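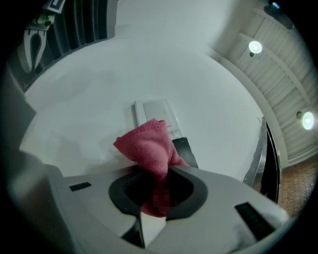
Filed under: Curious Kids > Science at Home

Why does cloth soak up water?

Knock over a glass of milk and someone will yell for a cloth. Nobody yells for a plastic bag or a sheet of foil! So what has cloth got that foil hasn't?

The answer is gaps. Lots and lots of tiny gaps.

Cloth is made of threads, and every thread is made of even thinner hairs called fibres, all twisted or bundled together. Between the fibres are spaces, most of them far too small to see. When a cloth touches a puddle, water creeps into those spaces and keeps going, sideways and even upwards. Scientists call this capillary action (say it cap-ILL-a-ree, or CAP-ill-airy, both are fine).

But hang on, doesn't water always run downhill? Usually, yes. Water is sticky stuff, though. Its tiny particles, called molecules, like to hold on to each other, and that's why a raindrop on a window stays in a neat little blob. They also like to grab on to lots of other things, such as paper, glass and cotton. In a very narrow gap, the water at the edges grabs the sides and climbs a bit, then tugs its neighbours along behind it. Grab, tug, grab, tug!

Plants do something similar. Water moves up from the roots through skinny tubes inside the stem, and capillary action gives it a hand. (In a tall gum tree most of the work is done by the leaves, which pull water up as they lose it to the air. That's a whole other story, and a ripper.)

What's so micro about microfibre?

Microfibre cloths are made from fibres much thinner than the hairs on your head. They are usually a mix of polyester and nylon, which are both kinds of plastic. Thinner fibres mean more of them can squeeze into the same cloth, and more fibres mean more gaps for water to hide in. Many of these cloths also have little loops on the surface, and the loops are brilliant at catching dust and crumbs.

Try it: the walking rainbow

You will need:
3 clear glasses
2 sheets of paper towel
water
red and yellow food colouring
an old tray, in case of drips

Stand the glasses in a row on the tray. Fill the two end ones nearly to the top and leave the middle one empty. Put 4 drops of red in one end glass and 4 drops of yellow in the other. Fold each paper towel into a long strip. Hang one strip from the red glass into the middle glass, and the other from the yellow glass into the middle glass. Make sure the ends in the coloured water are well under.

Now wait. The colours start climbing quite quickly, but the middle glass takes its time, so go and have lunch! By the next morning you should have a puddle of orange in there.

Want to go further? Swap the paper towel for a strip of old T-shirt, a piece of wool or a bit of ribbon. Which one climbs fastest? Does a fat strip beat a skinny one? Write down your guess before you start, and draw what you find.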